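Section 7. Setting Up a Parish Ballot in Ondier

Ondier is the voting and record-keeping program for parish councils, diocesan assemblies, religious orders and anyone else who must elect somebody to something and write it down properly afterward. This section covers a ballot from opening the roll to sealing the result. It assumes you have installed the Dalsgaard roll importer (Section 2) and that your bishop, abbess or synod office has agreed to the vote. Ondier has no setting for elections that have not been agreed to, though we have been asked.

7.1 Before you start

You will need the current membership roll, the rulebook of your church or order, and an administrator account. You will also need to know what your rulebook means by "a majority." Please look it up. Three people who are certain they remember it will give you four answers.

Ondier Parish handles rolls of up to 500 names. Ondier Diocese handles 1,000. If your roll is larger, call Ondstead support before importing, and accept our congratulations.
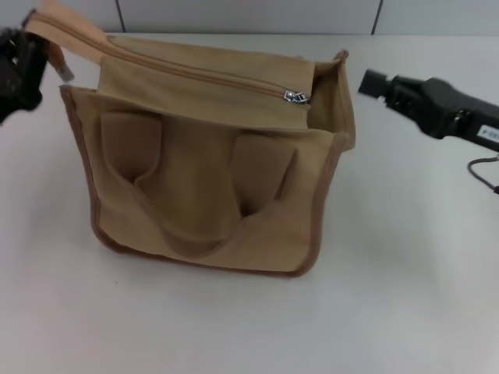 Caution: Do not import last year's roll with the intention of fixing it later. The program treats every name on the roll as an eligible elector, including the departed, who cannot be removed once voting opens.

7.2 Opening the roll

1. Sign in as administrator and choose Ballots, then New Ballot.

2. Type a name for the ballot. "Election" is a poor name. You will have another one someday.

3. Choose Import Roll and select your file. Ondier checks for duplicates and lists them in yellow. Two people with the same name are left alone if their dates of birth differ. Fathers and sons who share everything but a suffix need to be confirmed by hand.

4. Mark each elector as Voting, Non-voting or Excused. Clergy are imported as Non-voting by default. If your rules give the pastor a vote, change this now, before the pastor notices.

5. Select Lock Roll. A locked roll can be reopened only by two administrators signing in together.

Note: Electors who are Excused still count toward the quorum in some traditions and not in others. The box labeled Count Excused is empty when you first see it. Leave it empty unless your rulebook says otherwise.

7.3 Setting the rounds

1. Under Rounds, choose the majority required: Simple, Absolute or Two-Thirds.

2. Set the maximum number of rounds. The factory setting is 7. Bodies with a long history of disagreement may prefer No Limit, and should arrange for meals.

3. Choose what happens after the last round. The options are Runoff, Adjourn, and Draw Lots. Draw Lots is perfectly scriptural and is almost never selected.

4. Set the pause between rounds. Many assemblies use this time for prayer. Ondier displays a plain dark screen during the pause and makes no sound. An earlier version played a short chime at the end, and we received letters.

5. Select Save Rounds.

Caution: Changing the majority after the first round cancels every vote cast so far. The program will ask whether you are sure. It will then ask again, in larger type.

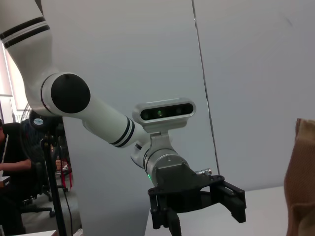 7.4 Running the vote

1. Choose Open Round. Electors may now vote at a shared terminal or with paper slips entered by two tellers.

2. If you use paper, have each teller enter every slip separately. Ondier compares the two counts and will not go on until they match. A slip that neither teller can read goes under Spoiled, however sure they both are of what was meant.

3. Choose Close Round. The totals appear on the administrator's screen only. Turn the screen away from the front pew.

4. If a candidate has reached the required majority, select Ask Acceptance. Enter Yes or No when the candidate answers. A long silence should be entered as neither.

5. Repeat from step 1 if there is no result.

7.5 Sealing the record

1. Choose Seal. Ondier writes the totals for each round, the time, and the names of the tellers to a locked file. Individual votes are erased.

2. Print two copies, one for the parish archive and one for the chancery or synod office. If you share records through Prultisgate, select Send to Prultisgate as well. The transfer runs overnight, so don't expect it to show up before 6 a.m.

3. Have both tellers sign the printed copies in ink.

Note: A sealed record cannot be edited, even to correct the spelling of the winner's name. Add a Correction Sheet instead (Section 9).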